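The sofa had to be out of the house by noon, and at twenty past ten Cor Groen was still sitting on the stairs with the phone against his ear.

"They say 900," he said. "For the van and two men."

"We don't need two men," Roel Hendriks said. "We need one man and a van. I'm the other man."

Cor passed this on. There was a pause, and then a different price, and Cor said no thank you and hung up. He had bought the sofa from Donia in the year he married Brouwer's daughter, for 1,879, and he still had the receipt. He kept it in the drawer with the batteries. Lotte had picked the color. He had wanted brown.

Roel went into the living room. He had done two other houses that month and he knew how it went. You started with whatever was soft, and you didn't ask too many questions. He picked up the first thing he came to and felt the little bumps in the fleece with his thumb.
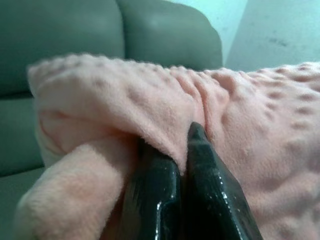

"Does this go?" he called.

Cor came to the door. He looked at it for longer than Roel liked.

"That's pink," Cor said.

"I know it's pink. Does it go?"

"She had it on her knees in the winter. She said the leather was cold." He put his hands in his pockets. "It is cold. You get used to it."

Roel put it back where he had found it. He took the lamp out to the hall instead, and then a box of Brusterex catalogs from the years when Cor sold pumps. When he came back, Cor hadn't moved.

"The flat has room for a two-seater," Cor said. "I measured. This is a three."

"You told me."

"My sister has one of those Gistirar things that folds out. She says I can have it."

"Is it any good?"

"No."

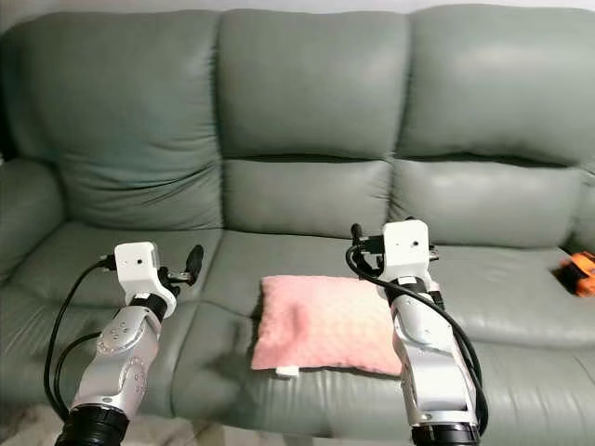

Roel sat down on the left, by the arm, where the leather had wrinkled. He hadn't meant to. The seat let out its air slowly and he leaned back into the cushion. It was a good sofa. He thought about his own front room, the width of the door, the radiator under the window.

"What were they giving you for it?" he asked.

"Nothing. They take it away, that's all."

"I could take it away."

Cor thought about this. A truck went by outside and the windows buzzed.

"You'd have to let me come and sit on it," he said.

"You come over anyway."

"Then the pink stays with it," Cor said, and he went out to the hall to call his nephew about a van.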